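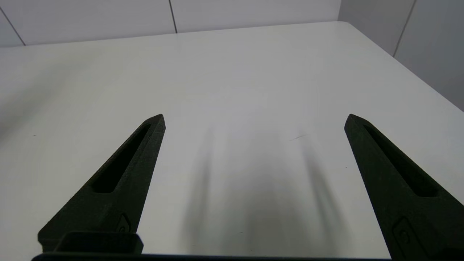
Two dark gripper fingers over a white tabletop.

Jury Duty in Dadcombe: Questions We Keep Getting

4 min read
Print this page | E-mail this page

I got a summons by text message. Is it real?

Almost certainly not. The court mails its summonses on paper. If a text says you owe $2000 for missing jury duty and can pay with gift cards, delete it. No court takes gift cards.

A caller knew my full name and address. Doesn't that prove something?

It proves the caller can use a search engine. Hang up and call the clerk at the number on the court's own website. Don't use a number the caller gives you.

Can I really be arrested for ignoring a summons?

In theory, yes. A judge can order you to come in and explain yourself, and can fine you. What usually happens first is a second letter. Be suspicious of anyone who says deputies are already on the way and will turn around if you pay.

Who has to serve?

Adult citizens who live in the county, can follow the proceedings in English and aren't otherwise disqualified. You must be at least 18. Turning 61 doesn't excuse you, whatever your brother-in-law heard.

Will saying I'm biased get me sent home?

Maybe. Judges have heard it before and will ask follow-up questions under oath. Lying there is a worse problem than a few days on a hard bench.

What about the Estetti "jury excuse" letters sold online?

We wouldn't spend a dime on one. You can ask for a postponement yourself, for free, on the back of the summons. Send it within 28 days of the mailing date.

They say the average trial is short. Is it?

"Average" is doing a lot of work there. Plenty of cases settle in the hallway, and those pull the number down. Ask the judge how long your trial is expected to run, then leave yourself some slack.

Does my boss have to pay me?

Don't assume so. Your employer can't fire you for serving, but wages are a separate matter. Check the handbook and get the answer in writing.

Contact | © Oltodia Legal Guides | Back to top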